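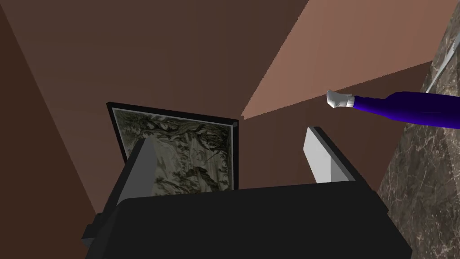 Marble surface with a framed painting beyond it

How do I get a dull ring out of a marble counter?

Moved into a place in Grelstead in September and the kitchen has marble counters, which I've never had before. Last night I left half a lemon face down while I cooked and this morning there's a dull ring where it was. It's about as wide as the lemon. I tried dish soap, then a glass cleaner, then the dish soap again. No change. You can't feel much with a finger but you can see it from the side when the light is on.

The previous owner left a bottle of Ketano stone sealer under the sink, maybe a third full. Would putting that on cover it up? I don't want to pay for someone to come out if this is something I can do myself. Polished finish, white with gray veins, no idea how old.

3 answers

Answer 1 (accepted)

What you have is an etch, which is different from a stain. The acid in the lemon ate a little of the polish, so there's nothing there to clean off. That's why the soap did nothing. Sealer won't help either. It goes down into the stone and slows down oil and wine, but it doesn't stop acid and it doesn't bring the shine back.

For a light etch on a polished top, get a marble polishing powder. I used Flanum, 8 dollars for the small tub, and there are others. Wet the spot, put a little powder on a damp white cloth, and rub in small circles for 4 minutes. Wipe it off, rinse well and dry it before you look. Do it again if you still see the ring. Try it first in a back corner — some powders leave a spot shinier than the rest of an older counter.

If you can catch a fingernail on the edge of the ring, it's too deep for powder.

And stop using the glass cleaner unless the label says it's fine for stone. Some have vinegar in them.

Answer 2

I had Cartwright do mine. They charged 179 with a 100 minimum, so if you have other spots save them up and have them all done in one visit. Mine was a whole row of wine glass rings next to the stove. Looks good now. They used pads and then a powder, took most of the morning.

Answer 3

baking soda paste overnight with plastic wrap over it, worked for me on a coffee spot

Comment on Answer 3: Coffee is a stain, so a paste can pull it out. It won't do anything for an etch.

Comment from the asker: Did the powder twice. Ring is gone unless I get right down level with it — good enough for me. Bought a cutting board.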